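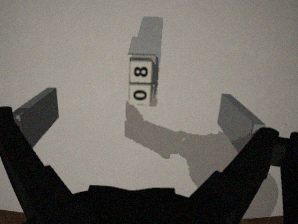
ZOTDALE WATER DISTRICT
Board of Directors
Minutes of the Regular Meeting, September

Location: District Office, Pandau Road

CALL TO ORDER

The President, Tirta Goh, called the regular meeting to order at 6:30 p.m. The Clerk called the roll and a quorum was present. The Director for the North Division was absent and excused. The General Manager, the District Engineer, the Finance Officer and legal counsel also attended.

APPROVAL OF THE AGENDA

The General Manager asked that the item on the Pandau Road easement be moved ahead of the item on winter rates so that the property owner could be present for the discussion. The agenda was approved as amended.

APPROVAL OF MINUTES

The Director for the West Division noted that the August minutes gave the Skenis Reservoir inspection as finished. At the time of that meeting the written report was still outstanding. The Clerk was directed to correct the wording. The minutes of the August regular meeting were approved as corrected.

PUBLIC COMMENT

A resident of Fu Street stated that water pressure at her home has been low in the early morning since June. She has spoken with the office twice and was told each time that a crew would be sent. The General Manager apologized for the delay and took her address. The matter was referred to the District Engineer, with a reply to be sent to the resident in writing before the next meeting.

A resident of the East Division asked whether the District plans to limit lawn watering next summer. The President stated that no such proposal is before the Board. Any limit would be taken up at a public meeting with notice mailed to all customers.

There being no further speakers, public comment was closed at 6:52 p.m.

REPORT OF THE GENERAL MANAGER

The General Manager reported that the District now serves 963 active accounts. New connections over the summer were mostly on the west side, where the last lots of the Skenis tract are being built.

The front office will close at noon on the day of the staff safety training. A notice will be placed on the door and printed on the October bill.

The backup generator at the Fu Street pump station did not start during its monthly test. The battery was replaced and the test was repeated the next morning without trouble. The Director for the East Division asked how old the generator is and whether parts can still be bought. The General Manager will bring that information to the October meeting together with a price for a replacement unit.

REPORT OF THE DISTRICT ENGINEER

Skenis Reservoir. The written inspection report has been received. The liner is in fair condition. The inspector recommends that the overflow screen be replaced and that the access ladder be brought up to the current safety standard. Staff can replace the screen. The ladder will require an outside contractor, and quotes have been requested.

Valve exercising. Field staff operated 28 valves during the month. Three could not be fully closed and have been marked for repair. The one at the corner of Pandau Road and Fu Street will be repaired first, as a main break at that location would now require shutting off water to the school.

Water quality. All required samples were taken and sent to the laboratory. Results met state standards. A short discussion followed on the taste complaints received in late August. The District Engineer stated that these came in the week the District was drawing from the lower intake at the reservoir and that the upper intake is again in use.

FINANCIAL REPORT

The Finance Officer presented the statement of income and expenses. Revenue from water sales is slightly above budget for the season. Overtime is over budget, chiefly as a result of the main break in July. The Director for the West Division asked that overtime be shown by cause in future reports. The Finance Officer agreed to add this beginning in October.

The list of bills was reviewed. The bill for meter reading software was held for clarification of a late fee. All other bills were approved for payment by unanimous vote.

OLD BUSINESS

Pandau Road Easement

Counsel summarized the draft easement for the replacement main. The property owner was present and stated that he has no objection to the route. He asked that his fence be restored to its present height and that no trucks be parked on the field while the ground is soft. Counsel will add both terms to the draft. It was moved and seconded to authorize the President to sign the easement once the changes have been made. The motion carried unanimously.

Winter Rates

The Board continued its discussion of a lower minimum charge for seasonal homes. The Finance Officer explained that the fixed costs of the system do not go down when a home is vacant. The Director for the East Division spoke in favor of a limited reduction for customers who have their service shut off at the curb. The President asked that staff prepare a comparison with the present charge. The item was continued to October without a vote.

NEW BUSINESS

Hydrant Meter Deposits

The General Manager proposed a deposit on hydrant meters lent to contractors. Two meters were returned damaged this year and the cost of repair was not recovered. The proposal allows a deposit of up to $200, set by the office according to the size of the meter and refunded on return in good order. The motion to adopt the deposit carried, with the Director for the West Division voting no.

Records Storage

The Clerk requested permission to dispose of billing stubs that are past the retention period. Counsel confirmed that the state schedule allows it. Approved by voice vote.

DIRECTORS' COMMENTS

The Director for the East Division thanked the field crew for their work on Fu Street during the July break. The Director for the West Division asked that meeting packets be delivered earlier in the week.

ADJOURNMENT

There being no further business, the meeting was adjourned at 8:14 p.m. The next regular meeting will be held in October at the District Office.

Respectfully submitted,
Clerk of the Board

Approved: Tirta Goh, President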